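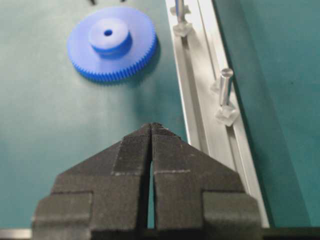 Growing Peace Lilies in Low Light: Term Project Report

Prepared by Sadia Orakzai, Noreen Sial and Wajid Bangash
Horticulture elective, supervised by Samina Mirani

Why we picked this topic

All three of us live in flats that don't get much sun, and all three of us have killed at least one houseplant because of it. Noreen's mum has a peace lily in her hallway that has been going for longer than Noreen has been at school, and it sits nowhere near a window. So when Ms Mirani asked for topics we already had our favourite, and we spent most of that first lesson arguing about what exactly to ask. We settled on this: does a peace lily in a dim room do better if you water it on a fixed day, or if you wait until the leaves begin to droop a little?

What we set up

We bought 12 young peace lilies from Georgiev, the nursery near the bus depot, where the staff were very patient with us and let us go through the trays until we had plants of a similar size. They cost us $63 altogether, which came out of the class budget. Every plant went into the same kind of pot with the same bag of potting mix, and we kept them on the long shelf at the back of the prep room, where the blind stays half down all year.

Six plants were watered every Monday whether they looked thirsty or not. The other six were left until we saw the leaves start to sag, and then they got a proper soak and were allowed to drain in the sink. We labelled the pots with masking tape, which peeled off in the second week, so we went over to plastic tags and a paint pen. Wajid had kept a sketch of the shelf in his notebook and thank goodness for that, or we would have had to start again.

What we recorded

We measured the tallest leaf on each plant, noted any yellow or brown leaves, and wrote down the colour of the new growth. Over the whole project that came to 792 entries in the logbook, a good many of them just saying "no change". If we did it again we would measure less often and take more care each time. Some of Noreen's early measurements started from the rim of the pot and some of mine started from the soil, and it took us an entire lunchtime to sort out which were which.

What we found

The plants watered on demand looked better by the end. Their leaves were a deeper green, and only one of the six had any yellowing to speak of. In the Monday group, 3 plants had yellow lower leaves, and when we tipped one of those out of its pot the roots at the bottom were brown and soft. Ms Mirani said that was a pretty standard sign of too much water.

Height was less clear. Both groups grew a little and the difference between them was so small that we don't think it means anything — especially with the muddle over measuring. No plant in either group flowered. We had been hoping for at least one bloom for the open day, but from our reading, a dim spot tends to give you plenty of leaf and very few flowers.

Problems along the way

The long weekend was the worst of it. The droopy group had no one checking on it, and when we came back two plants were lying right over the sides of their pots. We gave them a good drink and by the next morning they were standing up again, though one kept some crispy brown tips that we ended up trimming with nail scissors.

We also had fungus gnats in the Monday pots. Letting the top of the mix dry out would have helped, but that would have spoiled the comparison, so we put up with them (as did everybody else who used the prep room, and we are sorry!).

Thanks

Thank you to Bushra Gilani in the front office for letting us in before the first bell, and to Ms Mirani for reading two very long drafts of this. The plants are being shared out among the class, and each one goes home with a note about waiting for the droop. Wajid has already claimed the one with the trimmed tips.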